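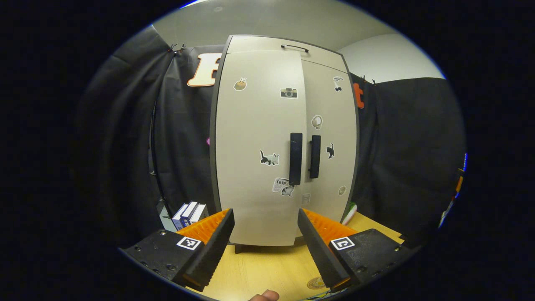 Is the "Stostow recording" real, and why is everyone sharing it?

Posted 1/18/26 in News and Media

A relative keeps sending me a clip that's meant to be a masked extremist naming Suvton as his next target. It says it was "obtained exclusively" by a site called Skullden. I can't find it on any broadcaster's page, and the police here have put out nothing that I can see. The write-up says 2000 fighters are already in the country, then further down it says 2000 across Europe. Which is it? I'm not saying threats like this are never real, but I'd like to know how you'd check one before half my family stops taking the train.

Riviere

Bastien Lebrun
I'd want three things before I believed a word of it. Who had the clip first, who has confirmed the voice, and what does the full version say? Skullden answers none of those. "Obtained exclusively" can mean a source handed it over, or it can mean they copied it off a messaging channel like anyone else could.

The number bothers me too. When the same figure turns up with two different meanings in one article, someone has usually lifted it from elsewhere and not read it properly. Look for the oldest copy you can find. Take a few stills and put them through a reverse image search, and try a couple of different search engines as they don't give the same results. I did that with a similar clip last February and the footage was years older than the story wrapped round it. That doesn't prove yours is old – but I wouldn't take the date on trust.

If the police thought there was a specific threat to a named town I'd expect them to say so on their own site, though they don't always say everything. Report the clip to them and don't forward it, even to ask people if it's fake.

suvton_lad
its fake. they post one of these every winter. my mate had the same one but with a different town in it

stillreading443
"They post one every winter" isn't evidence either, to be fair. I read the Skullden piece and there's no reporter's name on it, and the only link goes to another page on Skullden. I'd leave it at unconfirmed. Has your relative said where they got it from?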